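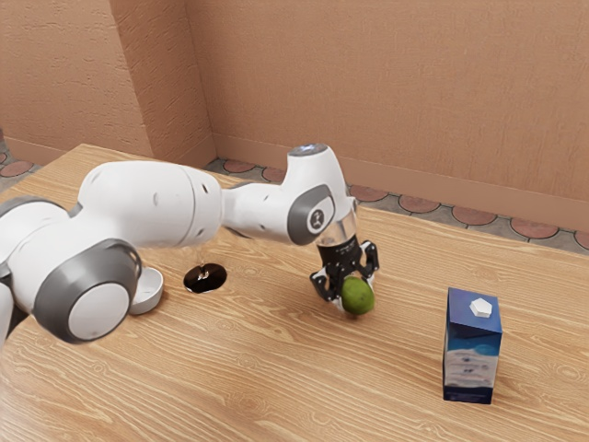 My Journal > Work Stuff > Robot Diary

March 2024
by Everett Strickland

Day two of the big collecting push, and my wrists already hate me! I spent the whole morning driving the simulated arm by hand, picking up fruit and saving every try so the model has something to copy. Limes are my favorites (small, roundish, they sit nicely between the fingers), and I had one hovering just over the wood with the blue carton well clear on the right, so I felt pretty smug about that. Then I bumped the wrong key and had to throw the whole try away. Oh well. Doucet wants 2000 good ones in the set we're calling Bovham, and by lunch I had 122.

What eats the time is the starting positions. Every try is supposed to begin a little differently, and I kept catching myself coming down on the fruit from the same side, at the same lazy speed, like a guy parking in his own driveway. So I wrote "MIX IT UP" on a sticky note and put it on my monitor. It helped for maybe an hour. After that I went back over my morning files and threw out a bunch where I'd dithered too long above the fruit, since the model will happily learn to dither too.
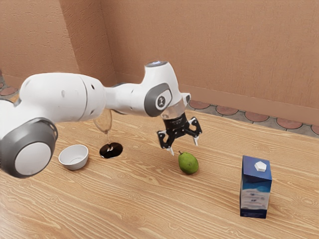 I also changed how I label the bad ones. I used to just delete them all, but a near miss with a decent recovery is worth keeping, so now those go in their own folder - Ikano, named after my aunt's old boat. The plain flubs still get tossed. I'm a lot happier with this setup, and the folder names make me smile, which counts for something when you're doing the same reach all day long.

After lunch I had to redo the text prompts as well. I'd typed "grab the fruit" for everything, and that's no good if we want it to follow different wording later. 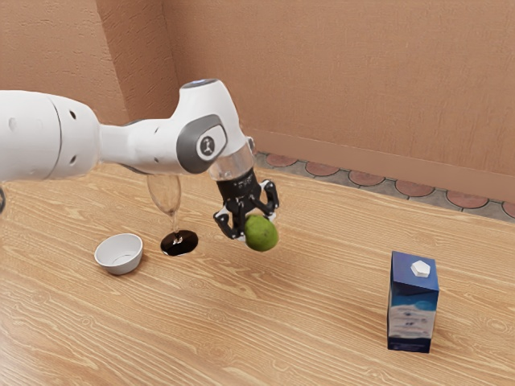 So how many tries does it take before the thing learns anything? Our last small run started to look sensible at 200, but only with one kind of fruit, so I'm not promising anything for this one.

Tomorrow it's more of the same, plus the Natura batch if the new scene files load. I need to stretch my hands first, and buy more sticky notes.

Contact | Copyright Everett Strickland | Back to top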